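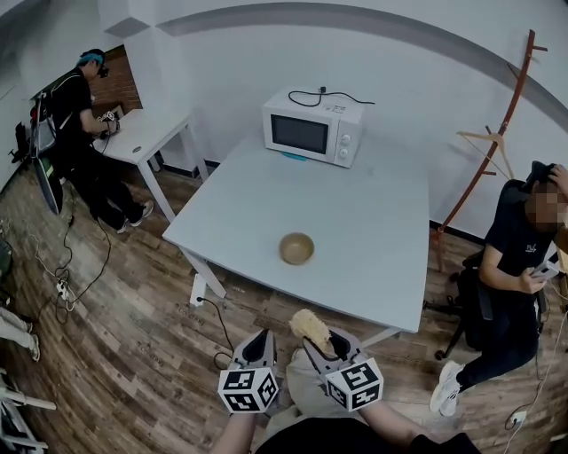

Simura Compact Microwave: a long review of a short list of features

I have owned four-button microwaves, thirty-button microwaves and one that wanted my wifi password. When the last of those died in September I decided to buy the plainest thing on sale, and that led me to the Simura Compact, which has 2 knobs and nothing else. Power on one, time on the other. The box calls this "intuitive control." I call it a timer, and I wanted to see if the timer was any good.

Mostly it is. It runs a little long on short settings. Ask for thirty seconds and you get something closer to forty, depending on how firmly you turned the knob past the mark and back again, a trick the manual recommends on page 8 without explaining why. For soup that doesn't matter. For butter it does. I have made a lot of melted butter this winter when what I wanted was soft butter.

The power knob worries me more. It has five settings, and I can't tell the middle three apart by results. I did the usual test with plates of leftover rice, same amount, same starting temperature, same time. Low was clearly low. High was clearly high. The rest came out the same, give or take a cold spot. Sevim Soylu, who reviews small appliances for our sister newsletter, got a bit more difference out of hers with frozen peas, so perhaps mine is a dud. I would still not pay extra for five settings.

Now the claims. Simura says the oven has "whisper operation." It hums like any other microwave and the bell at the end is loud enough to hear from the yard. You can't turn the bell off. There is also talk of an "even heat system," and I looked for it. There is a turntable. That seems to be the system.

Cleaning is fine. The inside wipes down with a damp cloth and the corners are rounded, so you aren't picking at dried sauce with a toothpick. The door shuts with a solid click. The outside shows fingerprints near the handle side and nowhere else. The feet are short, and crumbs collect underneath, so plan on lifting it now and then. It is light enough that I can do that with one arm, although the cord is shorter than I would like and had me rearranging the counter on day one.

I compared it with the Flidano I used to keep at work, which has a keypad and costs a good deal more. The Flidano defrosts better. It really does, and if you freeze a lot of meat you should stop reading and get that one. For coffee, oatmeal and last night's dinner I could find no difference worth money.

The warranty is 2 years, parts only, and you pay shipping both ways. I wrote to customer service with a question about replacement turntables and got a form reply in six days that answered a question about toasters. Pieter Van Rooij left a comment on my first-look post saying he got his turntable from a third-party shop and it fits, with a slight wobble.

Would I buy it again? At the sale price, yes. At full price I would look at a used one first. Knobs don't go out of date.

Updated April 6, 2022: the time knob has started to feel loose. It still works. I'll post again if it comes off.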